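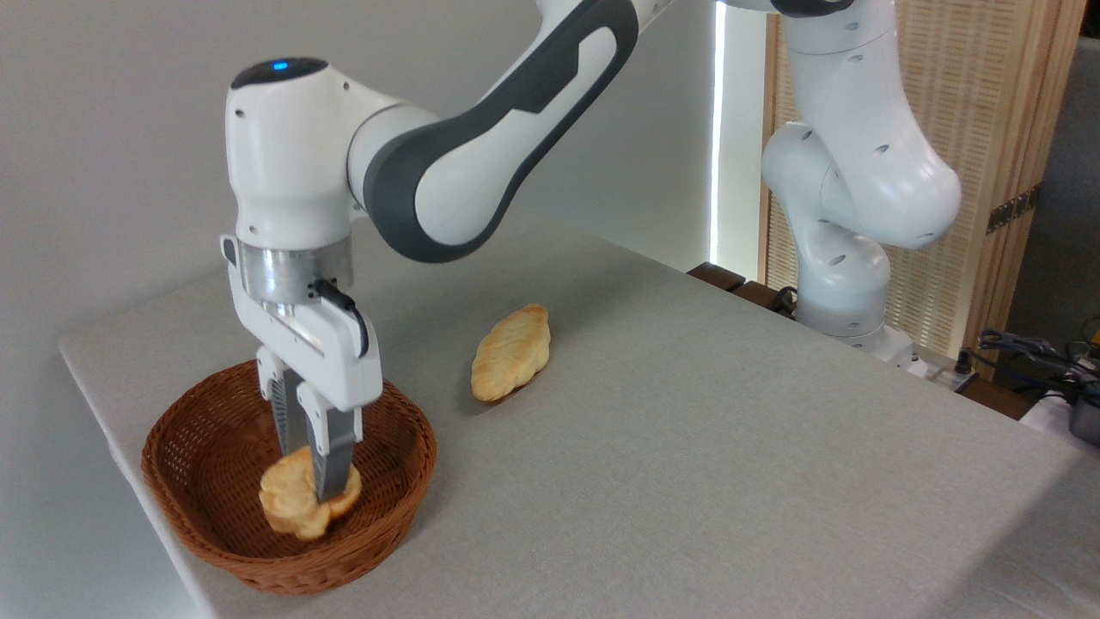

Tovis Grasp Planner

Tovis is the software that sits between your camera and your arm and decides where the fingers should go. We wrote it for soft, lumpy, uneven things, the kind that never come out of a CAD file: rolls, buns, pears, the odd folded towel. If you have ever spent an afternoon teaching waypoints for a bread roll and then had to start over with the next roll, you are very much the person we had in mind!

How it works

You give Tovis a depth view of the table and tell it which container matters. It finds the objects, suggests up to 200 grasps for each one, throws out the ones that would bump a finger into a rim or a wall, and hands the best of what's left to your motion planner. All of this shows up in the Jirkis viewer (included with every license), where you can drag a grasp around by hand if you don't like the one it picked. We still do that quite a lot ourselves, and the planner keeps your corrections for next time.

Baskets and bowls

Sloped sides used to give us the most trouble. A parallel gripper needs a little room on both sides of a roll, and a shallow woven basket doesn't leave much of it. Renji Yoshida rewrote the rim check for version 2, so the planner now tilts the wrist in small steps until both fingers clear, and it will wait and ask you if it can't find a way in. 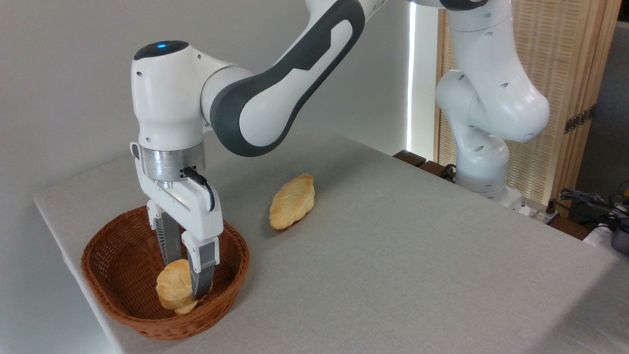
The same release lets you set a squeeze limit for each kind of object, so a crusty roll and a soft one don't have to share a setting. Maite Toledo put together the starter list of bakery items, and you're welcome to edit it, add to it, or ignore it and make your own.

What you get

Planner and Jirkis viewer, one workstation
Trnka connector for two-finger grippers
Starter object list, bakery and produce
Setup call with one of us, as long as you need

Part number: Drarkness 862

Questions before you order? Write to us through the contact form and tell us what you're picking up. A few phone pictures of your table help a great deal.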